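**Ticket 2432 – Schreibtisch Belto: Schlieren und klebriger Film auf der Platte**

Status: gelöst, Nachkontrolle offen
Bereich: Büro, hinterer Arbeitsplatz
Priorität: niedrig

## Meldung

Die helle Holzplatte am Schreibtisch klebt, vor allem vorne an der gerundeten Kante. Nach dem Wischen sieht sie kurz gut aus, nach dem Trocknen kommen matte Streifen zurück. Unterarme bleiben beim Tippen leicht haften. Gewischt wurde bisher mit Prirer Allzweckreiniger, Dosierung nach Gefühl.

## Verlauf

**8:20** Platte mit der Hand geprüft. Der Film liegt auf der ganzen Fläche, hinten schwächer. Kein Abrieb von der Oberfläche, kein Harz. Gestell in Ordnung.

**8:35** Erster Versuch mit Prirer, diesmal 20 ml auf 4 Liter Wasser, wie auf dem Kanister angegeben. Ergebnis nach dem Trocknen: weniger Streifen, klebt weiterhin.

**9:05** Nur mit klarem, warmem Wasser gewischt. Das Wasser im Eimer schäumt, obwohl kein Reiniger drin ist. Damit ist ziemlich klar, dass alte Reinigerreste auf der Platte sitzen und bei jedem Wischen neu angelöst werden.

**9:15** Tuch gewechselt. Die Mikrofasertücher von Aubert (Art. 865) wurden mit Weichspüler gewaschen, das steht so auf dem Zettel an der Waschmaschine. Weichspüler setzt die Fasern zu, das Tuch schiebt den Schmutz dann nur noch herum. Ab hier mit einem neuen gelben Tuch weitergearbeitet.

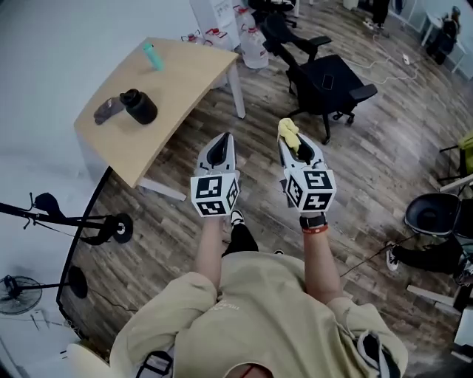 Beim neuen Tuch ist der Unterschied sofort zu spüren, es bremst auf der Platte. Drei Durchgänge mit klarem Wasser, das Tuch jedes Mal ausgespült und fest ausgewrungen. Immer in Richtung der Maserung. Danach trocken nachgerieben.

**9:50** Vorderkante klebt noch an einer Stelle. Dort einen Spritzer Starine Essigreiniger, stark verdünnt, kurz einwirken lassen, mit klarem Wasser abgenommen. Vorher an der Unterseite getestet, keine Verfärbung.

**10:30** Platte trocken. Keine Streifen, kein Haften, auch im Gegenlicht nicht.

## Ursache

Reiniger zu stark dosiert und nicht nachgewischt, dazu Tücher mit Weichspüler. Die Platte selbst hat keinen Schaden.

## Maßnahmen

- Prirer nur noch mit dem Messbecher dosieren, danach einmal klar nachwischen.
- Tücher ohne Weichspüler waschen, Zettel an der Maschine ist geändert.
- Die alten Tücher zweimal ohne Mittel durchwaschen und dann prüfen. Wenn sie immer noch schmieren, für den Boden nehmen.
- Vor dem Wischen Flaschen und Dosen ganz vom Tisch nehmen. Bisher wurde drumherum gewischt, dadurch bleiben Ränder.
- Starine nicht unverdünnt auf die Holzfläche geben.

## Offen

Nachkontrolle im August. Falls der Film wiederkommt, bitte in diesem Ticket weiterschreiben und dazu notieren, welches Tuch und welche Dosierung benutzt wurden.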